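Mevuvbridge Bottle Library - Frequently Asked Questions

Home | Borrow | Donate | Opening hours | FAQ

Last updated 19 Feb 2019

Welcome! We lend out insulated bottles the way other places lend out books, and people ask us wonderful questions about it. If yours isn't answered on this page, drop us a line or come by the counter on Gaswood Lane.

How does borrowing work?

Pick a bottle, give us your name and phone number, and off you go. There's a $5 deposit per bottle and you get it all back when the bottle comes home. You can keep it for 20 days. Need it longer? Just call before the time is up and we'll extend it, unless another person is waiting for that color.

Can I borrow more than one?

Yes, please do! Families going camping often take a whole set. A different color for each person saves so much arguing in the car. We've even lent a big batch to the Vaher hiking club for their June walk, and I still get happy notes about hot soup on the ridge.

What colors do you have?

It changes from week to week, but there's almost always pink, gold, blue, black and red on hand. If you have your heart set on one, ask us to hold it. The gold goes fast (it's so shiny, I get it completely).
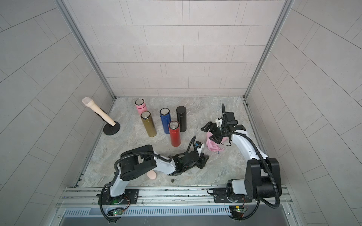

Pink, gold, blue, black and red, with the toy microphone at left.

Is the toy microphone for borrowing too?

It is! The cream one on the round black base lives on our small toy shelf, and it goes out on the same terms as the bottles. Kids love it for pretend talk shows and birthday songs. The stand has to come back with it, please - a microphone without its holder rolls off everything.

Do the bottles really keep drinks hot?

They do a great job if you help them a little. Fill the bottle with hot water, let it stand for 5 minutes, pour that out, and then put your tea or coffee in. For cold drinks do the same with ice water. And fill it close to the top! A half-empty bottle loses its heat much sooner, whatever the color.

What can I put in them?

Water, tea, coffee, juice, broth. Thin soups are fine if you rinse the bottle soon after. We ask you to skip milk and anything with cream in it - the smell gets into the cap seal and it's very hard to get out again. No fizzy drinks either. The pressure builds up under the cap and you'll be wearing your soda.

How should I wash one before I bring it back?

Warm water, a drop of dish soap and a long brush. Rinse it well, then leave the bottle and cap apart overnight to dry. Please don't put them in the dishwasher. We wash everything again at our end, so don't worry about getting it perfect.

Mine smells like old coffee. Help!

Two spoons of baking soda, fill with hot water, leave it until morning. Chang-ho Ma, who looks after our wash station, swears by a bit of lemon peel dropped in for the last hour. I tried it on a bottle I'd given up on and it came out smelling like nothing at all. So good.

Are all the caps the same?

No, and this is the question we should have answered years ago. The caps look alike from above but the threads can differ, so a cap from one bottle may go onto another and still leak. Keep each cap with its own bottle. If you've borrowed several and mixed them up at the picnic, bring them all in and we'll sort it out together at the counter.

I dented it. Do I lose my deposit?

A small dent is fine, we expect those. If the bottle still stands up straight and holds its heat, you get your $5 back. If the outside feels hot after you fill it, the insulation is gone, so tell us and we'll take it out of the collection.

Can I donate bottles?

Oh, we'd love that. Any color, as long as the cap closes tightly and there's no rust inside. We can't take glass-lined ones or bottles missing a cap. Leave them in the Mamex crate by the side door or hand them over when we're open.

How many times have your bottles gone out?

Hazem Bennani keeps the loan book and he was thrilled to be asked. At his last tally it was 3938 loans, to 530 different borrowers. He'd like me to add that he does this with a pencil.

Do you lend to schools?

Yes, with no deposit. One teacher signs for the lot and we pack them upright in a box with dividers. Please give us a week's notice for a full class, as we like to check every cap first.

Where do I return things when you're closed?

Use the return bin to the right of the front door. Empty bottles only! Your deposit will be waiting at the counter next time you're in.

Back to top
Contact us | Donate | Directions from Gaswood Lane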